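Weighing a light aircraft on three scales

Revised 2025-02-27

Drain the fuel to the level stated in the manual, remove loose items and close the hangar doors. Moving air over the wing will change the reading. Switch the scales on and leave them for 34 minutes before setting zero.

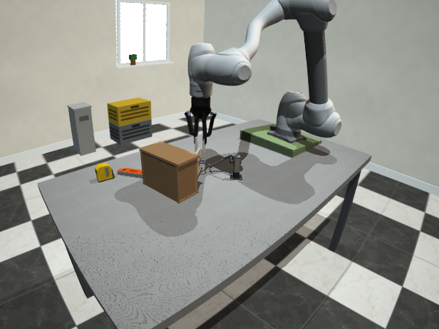
Grey robot arm on a green base, right-hand end of the table.

Roll the aircraft on to the ramps with the brakes off. Chock the wheels lightly, clear of the scale platforms. Level it fore and aft using the points given in the manual, letting air out of the nose tyre or nose leg as needed. Read all three scales, roll off, check zero and repeat. If the two totals differ by more than 2 kg, start again. Our Cluson came out at 852 kg on both runs in January.

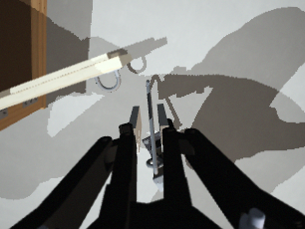 Ebbe Sæther writes that the Dovero scales he uses return to zero more reliably if the cables are taped to the floor, and that he takes a third run whenever the tail has been lifted to level the aircraft.

A third run does no harm. Record it on the same sheet, with the scale serial numbers and the fuel state.

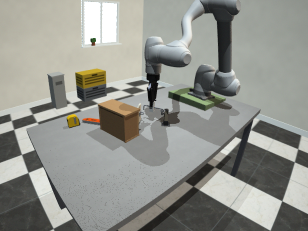

Measure the arms next, while the aircraft is still level. Drop a plumb line from the datum and from each axle centre, and mark the floor with chalk on tape. The bob should hang like the black gripper on the arm, straight down and just above the surface, without touching it. Measure between marks parallel to the centreline, to the nearest millimetre.

Multiply each net weight by its arm, add the moments and divide by the total weight. Correct for any fuel left on board. Copy the result to the weight schedule and sign it.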